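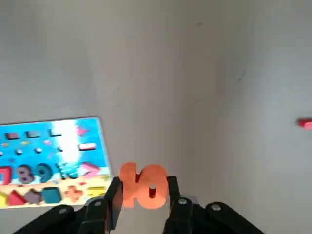 2019-07-10

So I finally ripped out the old grasp planner. It had been bugging me since February, when Mathis Lebrun and I bolted it together in one long evening and swore we'd clean it up "next week" (ha).

The problem was always numbers with holes in them. The old code took the outline of a piece, found the two flattest sides and closed the fingers there. Fine for a square or a triangle. For the 10 it kept treating the inside of the 0 as an edge worth grabbing, and every so often it would try to put a finger in there. A finger that does not fit in there, I should add!

The new version – I'm calling it Stoka, don't ask – fills the holes in the mask before it looks for contact points, then keeps the original mask around for the peg check later on. It's nine lines. Nine! I spent two weeks tuning weights on the scoring function before Ginette Chauvin looked over my shoulder and said why don't you just fill it in. She was very nice about it.

The other thing I changed is how the wrist camera gets used. Before, we took one picture from up high, planned everything, and went in blind. Now it grabs a fresh look 96 millimeters above the piece and corrects the last bit of the move. The whole correction takes about 57 milliseconds, so you don't even notice a pause. I did have to throw away pixels that are blown out by glare off the board, or the segmentation happily invents a big white piece and goes after it. That filter is still kind of dumb (a plain threshold on brightness) and I'd love a better idea if you have one.

Next up is rotation. The planner gives me an angle that's good for gripping, but then the piece has to go back down at the right angle too, and right now those two parts of the code don't talk to each other. Hugo Tanguy wants one optimizer for both. I want to try sampling 600 candidates and picking the cheapest, mostly so I can go home on time. We'll see who wins that one.

Code is a mess but I'll push it once the tests pass again.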